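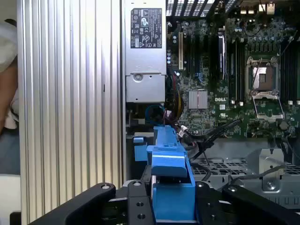

Why do I still guide the arm by hand, when the remote control is ready? My wrist learns the force first, and afterwards I can steer it better from the desk.

Dec 29, 2019. Quiet day at Lenby. I practised on the old Dell tower, going with the gripper to the blue plastic part again and again. I recorded 14 demonstrations and threw away 2, where I had hurried. My favourite was the slowest one. With the remote I still pull too much to the left, so I must write this on the paper beside the screen. The Camlow people want the whole set in February. Tea, then home by the late tram.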